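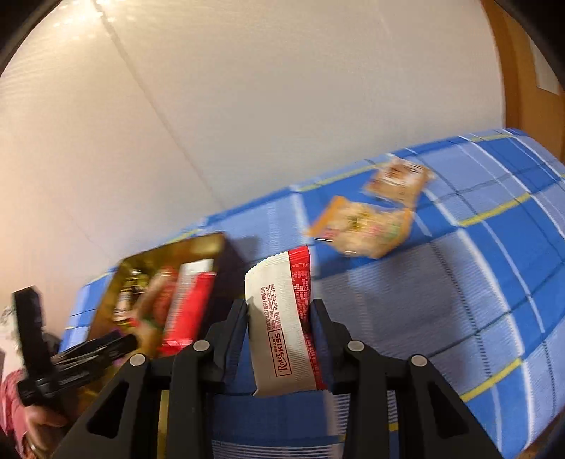 When does the new contract take effect?

It starts in March if members approve it. The current agreement stays in force until then, including the grievance steps and the overtime rules.

The bargaining team and Vernura Transit reached a tentative deal after mediation. It covers 719 drivers, mechanics and dispatchers at the Trelinau and Sonero garages. Ballots were mailed on Nov 23, 2024, to the home address we have on file. If yours has not come, call the hall and ask for a replacement.

The deal runs for 2 years. Split shifts will be posted by seniority, and the company has dropped its plan to send brake work to an outside shop. Health premiums were the last item settled — the employee share stays where it is for the first year and is open to talks after that.
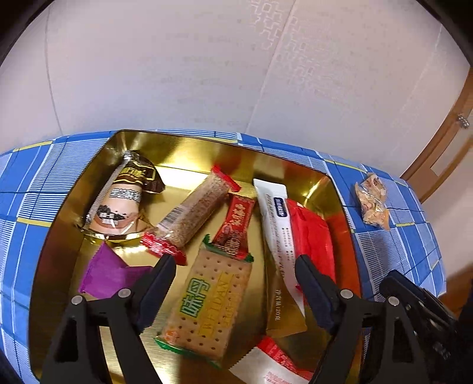

Retirees do not vote on the contract, but their dental coverage is part of it and they can ask for a copy of the full text. The last contract passed 626 to 327, before the Sani garage was moved to a separate unit.

Suleiman Akinola, who chairs the bargaining team, will go over the wage tables at the next membership meeting. Bring your union card. Questions about part-time steps should be sent in writing so the answers can be shared with both garages.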